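Villwood Court and Council News Corpus

Version 3, November release

What this is

A collection of 1000 short English news reports on local politicians, border cases and arrests abroad, gathered from the archives of three regional papers: the Villwood Courier, the Trerkton Evening Post and the Osdale Gazette. Each report comes with a plain text file and a line in the index table. The set was put together for people working on name matching, event extraction and the way a single story changes as it is rewritten over several days.

Contents

reports/ holds the text files, one per report
index.tsv has one row per report, with paper, month, headline and topic code
threads.tsv groups reports that follow the same case
corrections.tsv lists published corrections and the report each one belongs to
codes.txt explains the topic codes

The topic codes are short. DET is a detention or arrest, CRT is a court hearing, CNL is council business, FAM is a statement from relatives, and TRV is travel or consular advice. A report can carry up to three codes. The first one is the main topic.

How the reports were picked

We searched the archives by keyword and read every match. Sports pages, letters and paid notices were dropped. Wire copy was kept only when the paper had added at least a paragraph of its own. There are 300 reports from the Osdale Gazette. The rest are split unevenly between the other two, with the Courier well ahead.

Some 35 threads run to more than five reports. The longest follows a Yeo family held at a border crossing, from the first two-line notice to the council debate after they came home.

Changes in this version

Duplicate headlines in index.tsv are now marked with a d in the last column. Line breaks in the Trerkton files were fixed. The code LEG has been folded into CRT. If your scripts look for LEG they will find no rows.

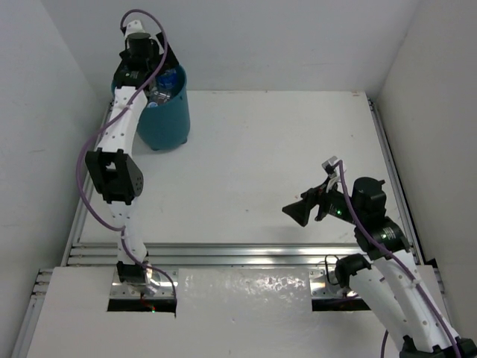

Posted by the Villwood corpus desk | November | Filed under: Data, Releases

Known problems

Ages and place names are left as printed, so the same person may be 21 in one report and 22 in the next. Foreign place names are spelled several ways. Older Courier files have scanning errors, mostly rn read as m, and quotation marks are sometimes missing at the start of a paragraph.

An arrest is not a conviction. Many of these cases ended without charge, and the papers did not always report the outcome. Do not use the set to draw up lists of suspects or to score real people for risk.

Use and removal

The corpus is for research and teaching. Please name the paper when quoting a report. Anyone named in a report can ask for it to be taken out, and removed items are listed by number only in removed.txt. Send requests through the contact form on the release page and include the report number from the first column of index.tsv.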